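Any real standard for a shape-sorting test, or is everyone making up their own?

Posted in Automation and Robotics > Standards and good practice
Tags: benchmarking, pick and place, acceptance testing

togglelatch

We're a small shop looking at buying an arm for loading odd-shaped parts into fixtures. Two vendors, Pludeo and Embridge, have each sent us a "success rate" for putting blocks into a shape tray. One says it did 50 trials, the other says 1000. Neither says what counts as a trial.

I asked both which standard they followed. One sent me a safety document, which I had already read and which says nothing about how often a block goes in a hole. The other said they followed "industry practice." I have been in industry since 1989 and I don't know what that means.

So before I sign anything: is there a rule somewhere for how the parts are placed, how far from the tray, when a person is allowed to step in, and who decides that a part is "in"? If there isn't, what should I write into the purchase agreement? My boss would like one page. I suspect one page won't do it, but I'd be glad to be wrong.

Accepted reply

ferrule_and_pin

There are published test methods for parts of this - grasp strength, repeatability of the arm, that sort of thing - and they're worth having. I don't know of one that covers your whole job from start to finish, and I'd be wary of a vendor who claims there is. What you want is a written procedure both sides sign before the first run. Ours has been through several drafts and people still argue over it.

The parts that matter:

Start position. Write down where each piece begins and which way up. "On the table" isn't a start position. A block standing on end with its channel facing the gripper is a different job from the same block lying down, and I've seen both reported under one number.

What else is in there. If there's a bracket or a second block near the one you care about, put it in the procedure and keep it there for every run. Clearing the area halfway through a series starts a new series.

Tray position. Fix it, or say by how much it may be turned. A tray that's always square to the walls tells you very little if yours won't be.

Definition of done. We use "fully seated, fingers open and clear, no human contact since start." Half in doesn't count. Tipped over on top of the hole doesn't count.

Stops. Every stop gets logged, including the ones somebody thinks were the operator's fault. Those especially.

Camera record. Ask for views from the wrist and from outside the work area, unedited, for every run including the bad ones. A wrist view alone can make a finger look well placed when it's off to one side.

The sort of thing I mean by setup and views:
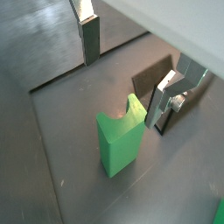
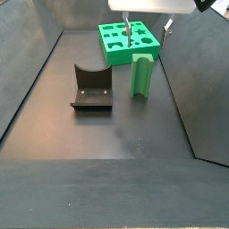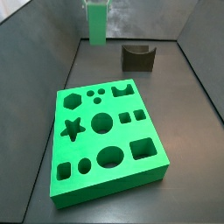 Wrist view again, bracket near the block:

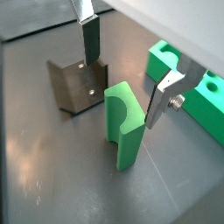
pelmet42

Going to disagree with part of that. A signed procedure is fine, but the vendor will tune the robot to the procedure. You fix the start position to the nearest fraction of an inch, they practice that exact start for a month, and you get a lovely number that falls apart the first morning on your floor. We had this with a Vulteo cell. It passed everything we had written down and then couldn't cope with a fixture turned a few degrees.

I'd keep 2 lists. One is the fixed setup, so you can compare vendors. The other is drawn up by you on the day, and they don't see it beforehand. Same pieces, same tray, positions you choose. If they refuse the second list, I'd want to know why before spending any money.

ferrule_and_pin

Fair, and I should have said so. I'd still score the lists separately. Once they're averaged together you can't tell which one the robot was good at, and a sales deck will always average them.

togglelatch

Thanks both. How many runs is enough? I'm inclined to ignore the bigger number as well, given that I can't find out what was being counted.

pelmet42

Depends what failure rate you can live with. If one jam a shift is too many, 50 runs won't tell you much even if they all go well. But I'd take 50 that I watched over 1000 that I read about. Also ask whether failed runs were restarted and dropped from the count. We asked, and got a long silence and then a revised figure.

quillbox

just use the Pietrzak checklist, its free and everybody accepts it

ferrule_and_pin

I've read the Pietrzak checklist. It's a decent list of headings, but it leaves "success" for the user to fill in, so two shops can both follow it and report things that can't be compared. Use it as a starting point if you like, then fill in that box before anyone powers up the arm.

togglelatch

Draft is at three pages now. Embridge has agreed to the unseen list, provided we supply the pieces. Pludeo wants to "discuss scope" in January.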